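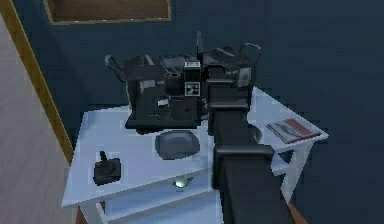 Laltitz, the robot learning company, has opened the second stage of its Mevard collection, a library of recorded examples from which robot arms learn to work in ordinary rooms. The new stage is made completely in simulation and it was released to partners in April 2025. Each simulated room has furniture, and on the furniture are the kinds of objects that people leave lying in their homes. A white side table may hold a dark plate, a small joystick and a thin magazine, and the arm must learn to work among them.

The first stage of Mevard was recorded by operators at the Laltitz office in Brakuvdale. It gave 1815 examples, and the work continued until September. For the second stage the team has already prepared 1932 examples in 40 different simulated rooms. The lighting, the colour of the walls and the position of the objects change from one room to another.

"A learning system which has seen only one tidy table will have problems with the next one," said Loukia Lazaridis, head of data at Laltitz. "We want the examples to be a little untidy, as homes are. Our operators also keep the slow attempts and the failed ones — they are marked clearly, so each partner can decide if they want to use them."

The examples are recorded by people who guide the simulated arm by hand controls. Almost 700 of them were then checked a second time by Uzor, a partner of the project, which compared the written task with the movement of the arm.

"We found instructions that two persons could understand in two ways," said Chinyere Onyeka, who leads the checking work at Uzor. "These were written again before the release."

Research groups who wish to receive the second stage can write to the Mevard team at Laltitz. Partners of the first stage do not need to apply again.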